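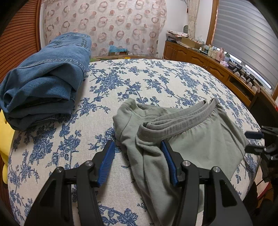

Most advice on washing clothes with elastic in them comes from people selling detergent, so I'd take it with some salt. Fabric softener is the worst of it. I can't see what it does for a wide waistband like the one on this gray-green pair, apart from coating it. Skip it. Wash cool, inside out, with half the soap the bottle tells you.
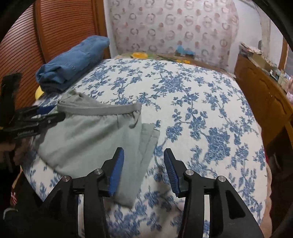

Then dry flat - or on a line, if you must, pegged at the hems. Mi-kyung Ko swears by 10 minutes in a low dryer first. I tried it through May and saw no difference, but it did no harm either. Fold the band over once it's fully dry. Ironing elastic is a bad idea at any setting, whatever the label says.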